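Revision note, 10 April 2024: replaces the earlier sheet for the Pimovis under-sink filter. Section 4 has been rewritten for the short mounting bracket.

## 4. Installing the filter head and cartridge

This section covers mounting, connection to the cold supply, and the first flush. Drilling the faucet hole is covered in Section 3. Disposal of used cartridges is covered in Section 7.

### 4.1 Before you start

Check that the following are on hand:

- Filter head with bracket and two wood screws
- Cartridge, sealed in its bag
- Feed valve with compression nut
- Blue tubing (inlet) and white tubing (outlet)
- Adjustable wrench, tubing cutter, pencil, towel

**Caution:** Connect to the cold supply only. Hot water damages the cartridge and voids the Nillel warranty.

**Caution:** Do not use thread tape on push-fit connections. Tape prevents the collet from gripping the tubing.

### 4.2 Mounting the bracket

1. Clear the cabinet and place the towel under the shutoff valve.
2. Hold the bracket against the side wall of the cabinet. Leave 15 inches between the bracket and the cabinet floor so the cartridge can be lowered out of the head.
3. Mark both screw holes with the pencil.
4. Drive the screws until the heads stand slightly proud of the wall. Hang the bracket and tighten.
5. Clip the filter head into the bracket with the arrow pointing toward the faucet side.

**Note:** If the side wall is too thin for the screws supplied, fasten a wood block to it first and mount the bracket on the block.

### 4.3 Connecting the supply

1. Close the cold shutoff valve. Open the kitchen faucet on cold and let it run until flow stops.
2. Disconnect the faucet supply hose from the shutoff valve. Some water will drain from the hose.
3. Thread the feed valve onto the shutoff valve by hand, then turn it one quarter turn with the wrench.
4. Reconnect the supply hose to the top of the feed valve.
5. Cut the blue tubing square. Push it into the feed valve until it stops, then pull back gently to check the grip.
6. Run the other end to the port marked IN on the filter head.
7. Connect the white tubing from the port marked OUT to the stem of the filtered water faucet.

Keep both tubes clear of the garbage disposal and any sharp cabinet edge. Avoid bends tighter than the radius guide printed on the carton.

### 4.4 Fitting the cartridge

1. Remove the cartridge from its bag. Check that both O-rings are seated in their grooves.
2. Wet the O-rings with clean water. Do not use petroleum jelly.
3. Push the cartridge up into the head and turn it to the right until the stop is felt.
4. Write the installation date on the label.

The cartridge is rated for 365 days of household use. Replace it sooner if flow drops noticeably or a taste returns.

### 4.5 First flush

1. Open the filtered water faucet.
2. Open the shutoff valve slowly, then the feed valve.
3. Let the water run for 17 minutes. Gray or cloudy water at the start is carbon dust from the new cartridge.
4. Close the faucet and wipe every joint with a dry paper towel. Inspect the towel after each joint.
5. Check the joints again the next day.

If a push-fit joint drips, close the feed valve, release the tubing, trim the end square, and reinsert it. If the compression nut drips, tighten it one eighth of a turn.
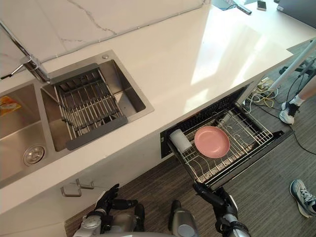 **Can the flush water be used for anything?**

Use it for houseplants or mopping once it runs clear. Do not drink it or cook with it until the full flush is complete.

### 4.6 Troubleshooting

| Symptom | Check |
|---|---|
| No flow at filtered faucet | Feed valve closed, or IN and OUT reversed |
| Slow flow | Kinked tubing, or cartridge not turned to stop |
| Milky water that clears in the glass | Trapped air; run the faucet again |
| Drip at filter head | O-ring twisted or missing |

Replacement O-rings are supplied as kit 119. Quote the kit number and the serial number from the filter head when ordering.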